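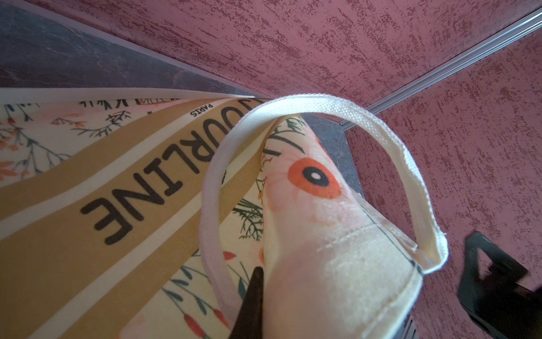 Antonina Demchenko lo dijo en la última reunión de redacción, y desde entonces lo repetimos por los pasillos: que a un periódico se le perdona casi todo menos que se haga el distraído cuando se equivoca, y que si un lector tiene que escribirnos tres veces para que cambiemos un nombre mal puesto, a la cuarta ya no escribe, simplemente se va.

De ahí sale esta convocatoria. En Fluvitz buscamos a una persona para el puesto de responsable de verificación y correcciones, y nos gustaría contarte con calma en qué consiste, porque el título suena más severo de lo que es el trabajo.

Quiénes somos

Fluvitz es un diario digital con edición impresa los domingos. Nos dedicamos sobre todo a tribunales, sanidad y administración local. Somos herederos (un poco por casualidad y un poco por cabezonería) de La Gaceta de Burow, una hoja que empezó a imprimirse en 1886 y cuyo archivo conservamos todavía en dos habitaciones del primer piso de la calle Isgate, junto a la cocina. Si te gusta el papel viejo, vas a perder allí más de una sobremesa, y no te lo vamos a reprochar.

La redacción es pequeña y ruidosa. Se come juntos cuando se puede, se discute bastante por los titulares y casi siempre hay alguien dispuesto a leerte un párrafo antes de que lo mandes.

Qué harías

La mayor parte de tu jornada se iría en revisar piezas antes de que salgan: nombres, cargos, fechas, iniciales en los sumarios judiciales (¡las dichosas iniciales!), cifras y citas. Trabajarías codo con codo con los redactores de tribunales, que son quienes más te van a necesitar y también quienes más prisa tienen.

La otra parte es atender lo que nos llega de fuera. El año pasado recibimos 1036 avisos de lectores, entre erratas, quejas, matices de abogados y alguna que otra carta preciosa de gente que había conocido a la persona de la que hablábamos. Todos merecen respuesta, aunque sea para decir que mantenemos lo publicado. Tú decidirías, junto con la dirección, cuáles piden una simple enmienda, cuáles una nota de actualización al principio del texto y cuáles una disculpa con todas las letras, y la redactarías.

También te encargarías de mantener al día Zulu, el registro interno donde apuntamos cada cambio hecho en una pieza ya publicada, con su hora y su motivo. Está algo descuidado desde julio y necesita cariño. Dezső Erdős, que lo montó, te acompañará las primeras semanas y luego te lo dejará entero.

Y una vez al trimestre prepararías una sesión para la redacción sobre errores recientes. Sin señalar a nadie, con café y con los textos delante.

A quién buscamos

Nos vendría bien alguien con experiencia en una redacción, en edición o en documentación periodística. No pedimos un título concreto. Hemos tenido compañeros estupendos que venían del derecho, de la traducción y de una biblioteca municipal, y los tres leían mejor que muchos de nosotros.

Necesitas un español escrito muy seguro y soltura suficiente en inglés para comprobar una fuente o llamar a un juzgado extranjero sin que te tiemble la voz. Si además sabes leer una demanda o un auto y distinguir quién alega qué, tienes mucho ganado. Valoramos la paciencia, y también el valor de parar una pieza a las siete de la tarde cuando todo el mundo quiere irse a casa y hay una identidad que no acaba de cuadrar.

Si nunca has llevado las correcciones de un medio pero llevas años mandando avisos a los periódicos desde tu casa, escríbenos igualmente.

Qué ofrecemos

Contrato indefinido a jornada completa, con dos días a la semana de trabajo a distancia si lo deseas. El horario es de diez a seis, con un turno de domingo al mes que se compensa con un día libre. Para quien venga de fuera hay una ayuda de traslado de 1000 euros, y cada año dispones de 300 euros para libros, cursos o suscripciones, a tu elección. El sueldo es el de jefatura de sección según nuestra tabla, que enviamos completa a todas las personas que pasen a la primera entrevista.

Cómo presentarte

Mándanos un currículum breve y una carta en la que nos cuentes un error que cometiste o que encontraste, cómo se arregló y qué habrías hecho de otra manera. Nos interesa más esa carta que cualquier otra cosa, así que tómate tu tiempo y escríbela como hablas. No hace falta foto ni fecha de nacimiento.

Recibimos candidaturas hasta el 12 de octubre de 2026, a última hora de la noche. Después haremos una primera charla por teléfono y, con quienes sigan adelante, una prueba pagada de media jornada en la redacción: te daremos una crónica judicial con varios fallos puestos a propósito y seguramente alguno que se nos haya escapado.

Contestaremos a todo el mundo, también a quien no elijamos. Las candidaturas van dirigidas a Antonina Demchenko, Redacción de Fluvitz, calle Isgate, con la palabra Correcciones en el asunto o en el sobre. Si tienes dudas sobre el puesto, llama a la redacción por la mañana y pregunta por ella o por Dezső.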